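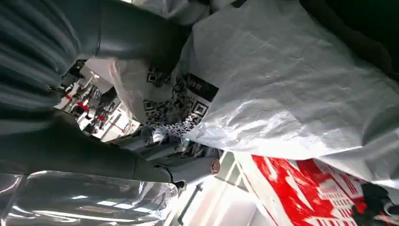

읽는 시간 3분

포장실 사진첩: 비닐봉투와 코드 라벨

글·정리 에라스토 키오코
2025년 1월

굴니스(Gullness) 포장실에서 쓰는 봉투와 라벨을 정리하는 페이지입니다. 소품과 옷가지를 보내는 작은 작업실이고, 택배 상자보다 비닐봉투를 훨씬 많이 씁니다. 새로 일하는 분들이 봉투 다루는 법을 자주 물어서 메모도 같이 올립니다.

사진 1. 반투명 흰색 비닐봉투
QR 코드가 흑백으로 찍혀 있고 옆에 검은 띠가 있습니다. 비닐이 구겨져서 코드의 네모 모양도 같이 비뚤어졌습니다. 코드 위쪽 흰 줄에는 작은 검은 글자가 한 줄 있는데 이 상태로는 읽기 어렵습니다. 뒤로 흰 벽과 선반이 있고 빨간색이 군데군데 보입니다.

봉투에 대한 메모

우리가 주문하는 봉투는 워베르그(Worberg)에서 4000장 단위로 들어옵니다. 한 번에 다 꺼내지 않고 필요한 묶음만 작업대 밑에 둡니다. 나머지는 받은 상자 그대로 벽 쪽 선반 아래 칸에 보관합니다. 묶음을 풀면 맨 위 장에 개봉한 달을 적어 두세요. 지난 4월에 묶음 두 개가 섞여서 규격이 다른 봉투가 한꺼번에 나간 적이 있습니다.

반투명 봉투는 내용물의 색이 비칩니다. 진한 색 옷은 얇은 종이로 한 번 싸서 넣습니다. 양말처럼 작은 것은 그냥 넣어도 됩니다. 영수증은 글자 있는 면이 안쪽으로 가게 접습니다.

라벨에 대한 메모

라벨은 내용물을 넣고 공기를 뺀 다음에 붙입니다. 빈 봉투에 먼저 붙이면 물건이 들어가면서 비닐이 당겨지고, 코드 한가운데로 주름이 지나가기 쉽습니다. 코드가 미리 인쇄된 봉투는 순서를 바꿀 수 없으니 인쇄된 면을 손바닥으로 펴서 평평하게 만든 뒤 입구를 막습니다.

스캐너가 한 번에 읽지 못하면 봉투 양쪽을 가볍게 당겨서 다시 읽힙니다. 형광등 빛이 비닐에 반사될 때도 안 읽히는데, 이때는 봉투를 조금 기울이면 됩니다. 3번 시도해도 안 되면 번호를 손으로 입력합니다. 번호도 안 보이면 옆 바구니에 빼 두고 다음 봉투로 넘어갑니다. 바구니는 퇴근 전에 지아하오 웨이(Chia-hao Wei) 씨가 주문 목록과 맞춰 봅니다.

코드가 여러 개 붙은 봉투는 어느 것을 찍어야 하는지 헷갈립니다. 우리 목록에 들어가는 것은 주문 번호가 나오는 코드입니다. 다른 코드를 찍으면 화면에 엉뚱한 숫자나 인터넷 주소가 뜹니다. 그럴 때는 취소를 누르고, 쓰지 않는 코드를 손가락으로 가린 채 다시 찍습니다.

구겨진 봉투 펴기

반품으로 돌아온 봉투는 찢어진 곳이 없으면 완충재로 씁니다. 먼저 예전 코드를 검은 펜으로 지웁니다. 한 줄만 그으면 스캐너가 그래도 읽는 경우가 있어서 모서리의 큰 네모까지 다 칠합니다. 주소가 적힌 부분은 잘라서 따로 버립니다.

접은 봉투는 세워서 꽂아 두면 한 장씩 빼기 편합니다. 눕혀서 쌓으면 비닐끼리 달라붙어 두세 장이 같이 딸려 나옵니다. 건조한 날에는 특히 심해서 손끝에 고무 골무를 끼고 작업합니다.

보관 위치
작은 봉투: 선반 둘째 칸, 왼쪽
큰 봉투: 선반 맨 아래 칸
빈 라벨 용지: 프린터 옆 서랍
재사용 봉투: 문 옆 상자

트롤릭스(Trollix) 라벨 용지를 다 쓰면 상자에 남은 마지막 롤을 꺼내기 전에 게시판에 적어 주세요. 주문하고 받기까지 며칠 걸립니다.

조회 2411 · 공유 1338 · 댓글 3

문의: 굴니스 포장실 게시판 | © 2025 Gullness | 맨 위로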